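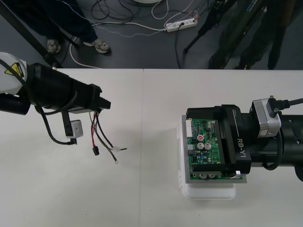 Why does a two-arm cell need its grippers checked before it handles circuit boards?
A small offset at the fingertips becomes a large one at a connector, and framed boards leave little room to grip.

Follum has revised the setup routine for the two-arm board handling cell at its Clirkham site. The routine now starts with cable routing at both wrists, then finger alignment, then a trial lift of a framed board at low speed.
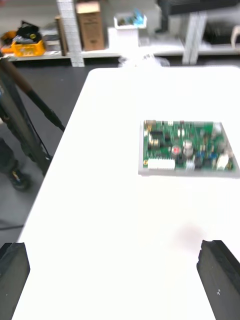 The trial lift is repeated until the grip point stays within limits, and only then is the speed raised. Solomiia Zakharchenko, who maintains the cell, set the service interval at 3000 cycles. Finger pads are replaced at the same stop - the old schedule treated them separately.

"Most of our faults were cable strain," Zakharchenko said. The log lists 197 stops since June, 174 of them traced to wiring at the wrist. A full setup takes 75 minutes. 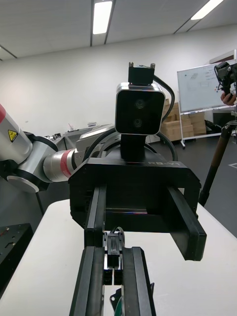 A gripper with a depth camera mounted on top, Clirkham.

Reading time: 1 min

Home - News - Automation - Service - Contact

Recent items
Dromard updates its spare parts list
Ivanyshyn: choosing finger pads
Tsz-kin Kong on wrist cable wear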